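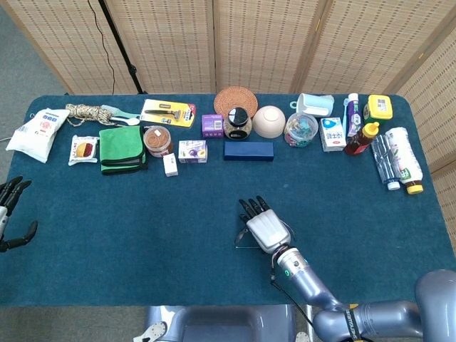

The table at Ferier, with odds and ends along the back edge.

Wanted: a sorter of household bits and pieces (casual, two days a week)

So I run Ferier, a little homewares and pantry swap, and I'm after another pair of hands for the sorting table. If you've ever tidied a friend's kitchen drawer while they were on the phone and enjoyed it, please keep reading!

Stuff comes to us in mixed boxes – pantry things, bathroom things, stationery, crockery, whatever people had in the cupboard. It all gets unpacked onto the blue felt and set out in a row so we can see what we've got. A milk carton might end up near a tub of paper clips, and a razor still in its packet might be keeping company with a coil of rope. I love this part. You'd be doing most of it with me to begin with and then on your own once you've got the hang of things.

After that each item gets a name, a shelf and a line in our stock list, which we call Serine (don't ask, it was a long night and we needed a name). Serine has 3,393 lines in it at the moment and quite a few of them say "misc jar". I'd like fewer of those. If you can look at a jar and write down what's in it, what sort of lid it has and whether it's been opened, you're already ahead of where I was when I started.

What the days look like: Tuesdays and Fridays, six hours each, with a proper lunch. We get through up to 200 items on a good day and a lot less when there's crockery, which has to be checked for chips and wrapped in a tea towel before it goes anywhere. Food gets its date checked first. Anything out of date goes on the Morsy shelf by the back door and doesn't come back to the table.

You'll need decent handwriting for the labels, a bit of patience, and to be okay on your feet for most of the day. No experience needed. If you can read a second language that'd be really handy, as plenty of the packets we get aren't in English and I'm forever squinting at my phone trying to translate them.

It's casual rates, paid fortnightly. We're upstairs in the Eton building, and there's a lift for the boxes.

To apply, send me a few lines about yourself and tell me how you'd organise your own kitchen bench if you had a free afternoon. No formal cover letters please. I'm reading replies as they come in and would love someone settled in well before the December rush.

Posted 24 September 2025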